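The Long Way to a Folded Sweater

An open day in Clemden, where machines are learning housework from people's hands

The building does not look like a place for robots. It stands behind a bus depot in Clemden, it has a green door, and when I came there was a handwritten sheet of paper taped beside the bell: "Open day, second floor, please bring your shoes up with you." I did as it said and walked up in my socks. On the stairs I met a family with two boys, who were coming down already and arguing about whether the robot had been slow or very slow.

Somen has rented the second floor for three years. The company makes software for robot arms that should handle cloth, and once a year it opens the rooms for neighbours, for students and for anyone who has read the notice in the library. I had read the notice in the library. I have written about factories for a large part of my life, and in a factory the cloth is almost always the part which is left to people. A car door can be lifted by a machine that has done the same movement since the morning. A shirt cannot be lifted in this way, for the shirt has a new shape each time it is put down.

Birger Viklund received us in the first room, where there was coffee and a long table with name labels. He is the one who leads the work on collecting demonstrations, and he speaks quietly, so that the people at the back had to come closer. Before Somen he repaired knitting machines at a firm called Prorberg, and he told us he still misses the noise.

"In the old job I knew where every thread was," he said. "Now I have a heap on the table and I must guess."

He took a towel from a basket and dropped it in front of us. Then he picked it up and dropped it again. It was the same towel, and it fell completely different. He asked one of the students to describe how she would find a corner. She began to explain, stopped, and then simply did it with her hands. Viklund seemed pleased with this. He said that most people cannot tell you how they fold, but they can show you, and the whole second floor is built on that.

The method is easy to understand also for a visitor without technical knowledge. A person holds a gripper in the hand, a tool with two fingers which open and close, and a camera is fixed to it. With this tool the person does the ordinary work: takes a sleeve, lays it over, takes the other sleeve. The camera sees what the fingers see. Afterwards the recordings are used to train the program which moves the real arm, and the arm has the same kind of fingers. No robot needs to be in the room while the recording is made, and so the recordings can be done in any home where somebody agrees to it.

There was a board on the wall with the state of the collection. It said 3,420 recordings in all, and under it, in another pen, 1,026 with knitwear. I asked why the knitwear had its own line. Viklund answered that wool and its relatives are the difficult children of the family. A cotton shirt keeps a fold when you press it. A thick sweater opens itself again, it stretches when it is pulled, and the hem wants to roll.

In the second room stood the arm. It is called Strand, and it is smaller than I had imagined, mounted at the edge of a table with a grey mat. A young engineer started the program, and we all went quiet. Strand moved over a tea towel, waited, moved a little to the left, waited again. It closed its fingers on nothing. It tried a second time and got the edge, and lifted, and one of the visitors clapped too early, for the towel slid out. At the third try it was folded in half, not very straight. It took longer than I needed to drink my coffee.

I have been at many demonstrations where everything is prepared so that nothing can go wrong, and I must say I liked this one better. The engineer did not hurry to explain the failures. She only wrote them down in a notebook with the time beside. When one of the visitors asked if she was disappointed, she said that last May it could not find the towel.

After this we could try the hand tool ourselves. I waited in the queue behind a retired tailor who wanted to know everything about the springs. It is heavier than it looks, and the first feeling is that somebody has taken away eight of your fingers. I was given a child's pullover. I could grasp the hem without trouble, but as soon as I pulled, the whole garment came with me, and I wanted so much to hold it down with my other hand! That is allowed only with a second tool in it. The tailor, who had finished his pullover before me, gave me good advice: first make it flat, then think.

Making it flat is indeed a great part of the work. In the last room a large screen showed material from the homes, and Viklund stood beside it and spoke about beginnings. A good recording, he said, starts with the garment spread out and the fingers open, and the person should then look at the hem or the sleeve for a moment before touching it.
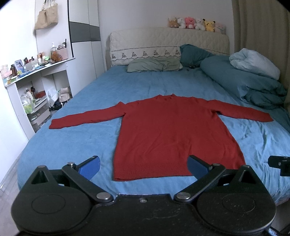
He wants the homes to stay as they are. At the start the company asked people to clear everything away and use a white table, and the program became very good at white tables. Then it was tried in a kitchen with a striped cloth and it understood nothing. Now the instruction is short – fold where you normally fold. For many people this means the bed. A mattress gives way under the fingers, sheets make wrinkles of their own, and the program has to learn which wrinkle belongs to the clothes.

The questions from the visitors were good ones. A woman asked what happens with pictures of private rooms. Viklund said that each person sees the recordings before they are handed in and can remove any of them, and that last year 1,948 were kept back or deleted for one reason or another. He did not make this number sound better than it was. Another visitor asked when he could buy a machine that folds his washing. "Not from me, not yet," said Viklund, and offered him a biscuit.

I asked him myself whether he folds at home in a different way since he began here. He thought about it for a time. He said that he has become slower, and that his wife now does the sweaters.

When I went back for my coat the first room was nearly empty. The tailor had stayed behind with the engineer, and they had a grey cardigan between them on the table. He was showing her how to turn in a sleeve from the shoulder and not from the cuff, and she had picked up one of the hand tools and was trying to follow. I put my shoes on at the bottom of the stairs, where the two boys from before had left a paper cup.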